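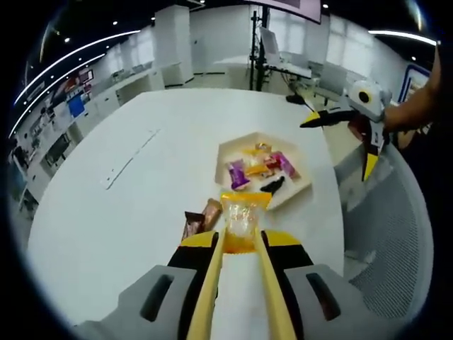
Figure 1. Sorting wrapped snacks with the Herkis hand-held grippers at the round table.

Project Report: Trying Out the Herkis Hand-Held Gripper Kit
Majdi Hattar
Dec 15, 2025

When our course leader at Gumelham asked who wanted to review the Herkis kit, I put my hand up before I really knew what I was agreeing to, and I'm very glad I did. The kit is a set of 2 grippers that you hold in your hands while you do a task, so that the recordings can later be used to teach a robot arm the same task. I first read about it in August, when the Hamdan lab at Prernthorpe lent us theirs, and I spent a good part of the fall getting to know it.

The job I chose was tidying snacks. We have a white hexagonal tray with a raised rim, and the idea was to move wrapped bars and packets between the table and the tray, over and over, in as many arrangements as we could think of. I picked snacks partly for the shiny, crinkled wrappers (and partly, I admit, for the leftovers!). A packet gives way when you squeeze it and slides around in a way a wooden block never does, so it seemed a fair test of the fingers.

By the end we had 2,074 recordings, made over 28 sessions. Setup was slow the first few times, mostly from me skipping pages in the manual, but once I had the calibration steps written on a card it went smoothly. The long yellow fingers were my favorite part. They are easy to see against a white table, and near the tips they hold a light packet gently enough that I stopped worrying about crushed chips.

I was less happy with the handle. My wrist got tired well before the end of a long session, and I started taking a break after each batch. Working at the tray with another person also takes some practice, and we bumped fingers more often than I would like to write down here. The software saves files under very long names, so please make your own folders early on.

I would recommend the kit to another student group, with a spare afternoon set aside for learning it. My next step is to train a first model on the tray recordings and compare the bars with the softer packets.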